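Doritz W19 灯光无线接收器试用:固件、配对与延迟

分类:舞台灯光 / 控制设备

W19 是 Doritz 今年推出的无线 DMX 接收器,外壳为铝制,尺寸与一包扑克牌接近,配五针母座一个、USB-C 口一个、外置天线接口一个。配套的手机端应用叫 Jillitz,iOS 与安卓都有。本文用的是零售版,自购,固件出厂为 1.4,测试前升到 2.1。

测试条件

灯具为 LED 染色灯四台、LED 灯柱两台,均工作在七通道模式。控制端两套:一套是 Jillitz 应用直连,一套是笔记本电脑加 Wellow 的 USB 发射器。场地是社区活动中心的多功能厅,墙体为砖墙,2.4 GHz 频段比较拥挤,手机扫描能看到的无线网络有 19 个。

固件升级

出厂固件的主要问题是断电后不保存起始地址,每次上电都回到 001。2.1 版修正了这一点。升级步骤在随机说明书里写得不完整,实际流程如下:

1. 用 USB-C 线连接电脑,按住配对键再上电,指示灯转为紫色常亮后松开。
2. 电脑上出现一个名为 W19BOOT 的盘符,把固件文件拷入根目录。
3. 指示灯开始慢闪,等待 70 秒左右的说法来自旧版说明,请忽略,以指示灯转绿为准。
4. 断电,拔线,重新上电。

随机附送的 USB-C 线只能供电,不能传数据,盘符不会出现。换一条数据线即可。文件名必须保持原样,浏览器重复下载时加上的“(1)”会导致引导程序识别不到。我在这一步浪费了一个晚上。

安卓平板用户另有一个问题:Jillitz 2.x 要求系统版本较高,老平板在应用商店里搜不到。论坛用户 Bushra Khokhar 整理过一份旧版安装包的兼容表,按表安装 1.9 版可以正常调光,但不能通过应用查看接收器电量和信号强度。

配对

短按配对键一次进入搜索,发射端同时处于广播状态时,一般几秒内完成。一台发射器可带多台接收器,编组颜色共七种。换组时要先长按清除旧配对,否则指示灯显示新颜色,收到的仍是旧组数据。这属于固件缺陷,2.1 版仍然存在,我已通过网站表单反馈,工单号 1408,目前状态为“已受理”。

延迟与稳定性

用手机慢动作录像对比有线与无线两台同型号灯具的闪光起点,Wellow 发射器下的延迟中值为 25 毫秒,肉眼跟节拍看不出差别。Jillitz 应用直连时延迟明显变大,且数值不稳定,推子快速来回时灯具会跳档。做静态染色没有问题,做频闪和追光不建议用手机直连。

连续运行一个下午,有线发射方案没有出现掉数据。应用直连掉过两次,均发生在手机锁屏之后。安卓端需要在系统设置里关闭对该应用的电池优化,iOS 端只能保持屏幕常亮。

距离方面,厂家标称值是空旷环境数据,参考意义有限。隔一道砖墙时信号仍可用,隔两道墙后开始丢帧,灯具表现为亮度轻微抖动。换上高增益天线有改善,但天线接口是反极性的,购买时要看清规格。
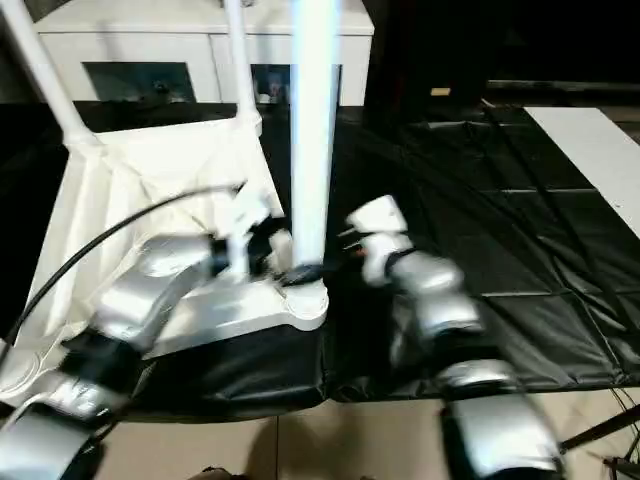
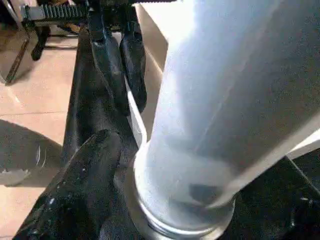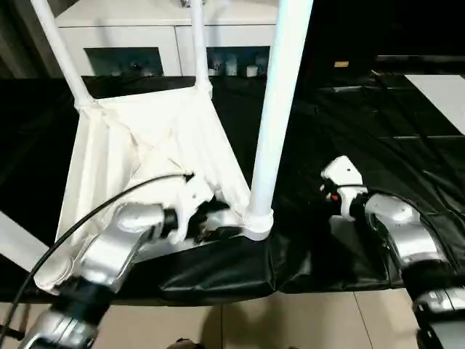
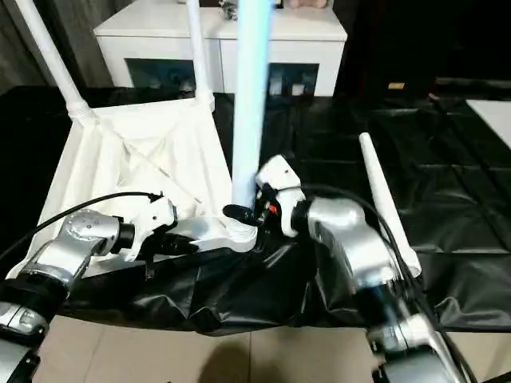

供电

W19 可以由 USB-C 供电,也可以由部分灯具的五针口反向供电。后一种方式并非标准用法,说明书只列出了本厂灯具型号。我把它接到别家灯具上试过一次,接收器没有反应,也没有损坏,之后就一直用 USB 电源。内置电池充满后的续航没有做完整测试,一个下午够用。需要注意的是,边充边用时机身温度偏高,不要塞进灯具罩布或者毛毡袋里。

电池不可更换,底壳用的是四颗内梅花螺丝,拆开后可以看到电池是焊接在板上的,拆机会使保修失效。

应用界面

Jillitz 的推子页一屏八路,横屏后增加到十二路。灯库里常见型号基本齐全,自建灯具要逐通道填写,不能导入现成的灯库文件。场景可以存,但不能在两台手机之间同步,只能导出备份后手动恢复,恢复时会覆盖现有的全部场景,没有确认提示。中文翻译有几处错误,例如把“渐变时间”译成“褪色时间”,“主控”在两个页面里指的不是同一个推子。

“断线保持”选项默认关闭,即信号中断后灯具直接熄灭。演出场合建议改为保持最后一帧,位置在设备页的第二级菜单。

与 Qureshi 接收器的对比

手头另有一只 Qureshi 的旧款接收器,三针口,没有电池。两者的延迟在同一水平,Qureshi 的配对更省事,换组不需要清除。W19 的优势是带电池、能用手机直接控制、固件可以自行升级。已经有调光台和发射器、灯位附近又有电源的用户,没有必要换。两家的接收器不能混用在同一发射器下,协议不通。

适用范围

适合小型活动、移动 DJ、临时染色。对频闪同步有要求的,请配发射器使用,把手机应用当作调试工具。固定安装的场所还是拉线。

已知问题汇总(固件 2.1)

换组后残留旧配对,需手动清除。
手机锁屏后应用直连中断。
恢复备份时无提示覆盖。
电量显示在低电时跳变,从两格直接到关机。

10月15日 星期六 补充:客服回信称换组问题会在下一版固件中处理,没有给出发布时间。附送的线材可以凭订单号申请更换为数据线,运费由买家承担。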